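Home | Kitchen | Garage | Gallery | About

Filed under: Mugs, Racks & Small Kitchen Things

The mug corner, finally!

I promised Sowmya I'd put this page up back in May, so yes, I know, it's July. We lost a whole cabinet when the new fridge went in, and all the mugs had to find somewhere else to live. After a lot of grumbling (mostly mine) we went with a wooden rack, the kind with pegs, and I have to say I'm a total convert. You grab one by the handle and go!

The dark teal mug is my favorite of the bunch. I found it at a yard sale over in Grelen for 2 dollars and I've been guarding it ever since. Jagadeesh keeps trying to trade me for it, and the answer is still no.

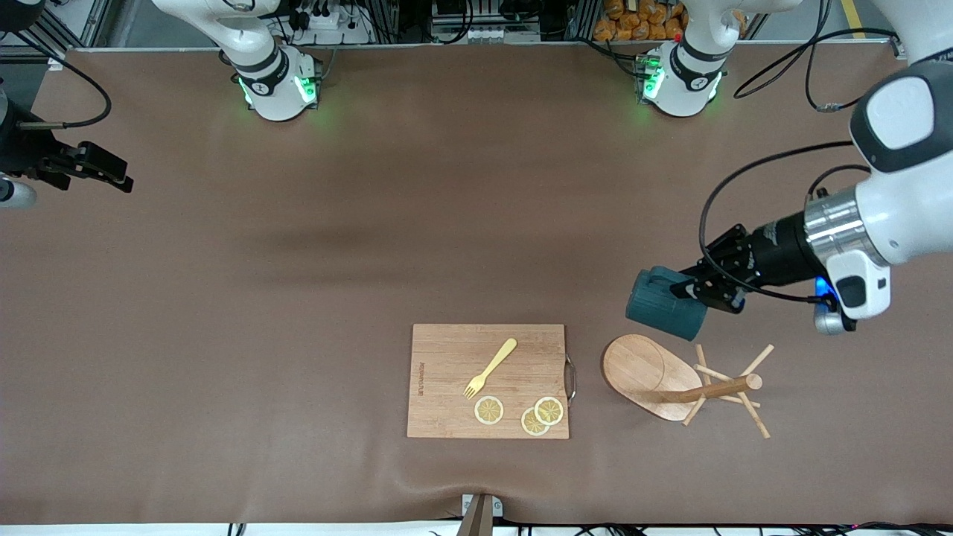

He did talk me into the bamboo cutting board, though, and I'm glad. It has a little metal loop handle on the side so you could hang it up, but mine mostly stays out on the table because I use it all day long. I rub some oil into it when it starts looking thirsty. The yellow plastic fork is left over from a picnic set and I just can't toss it - it's perfect for melon, and it goes easy on my one good bowl.

The brown mat was 20 dollars and worth every penny for how much it hides. It does wrinkle a bit. I've tried smoothing it out with my hands and with a stack of cookbooks, and it goes right back to doing what it wants, so if you have a trick for that, please write to me!

Next up is the spice drawer, once I've worked up the nerve to open it.

Contact | © Sowmya Fernandes & friends | Back to top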